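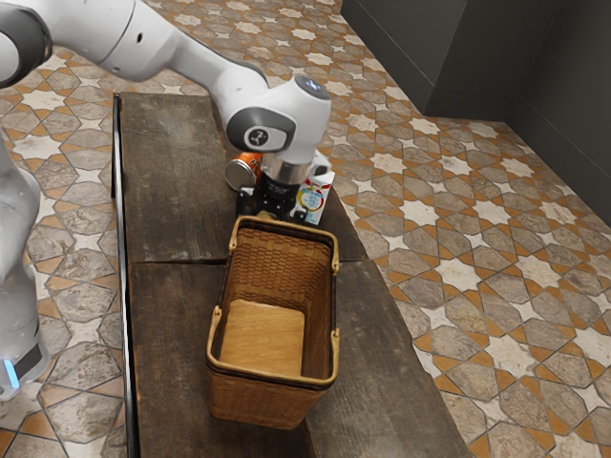
Tamer Tarawneh asked last time whether you can skip the gauge swatch if the pattern is only a scarf. Fine for a scarf, he's right. Not for anything with armholes.

Swatch notes, week 4
- cast on 38, work 5 inches, then wash it. Dry flat, no pinning
- measure the middle, not the edges (edges lie)
- too many stitches per inch = go up a needle size
- garter and stocking stitch dont match, swatch in the one your using

Lindbridge cardigan: 326 sts at the yoke, check before joining. Bring swatch, labelled.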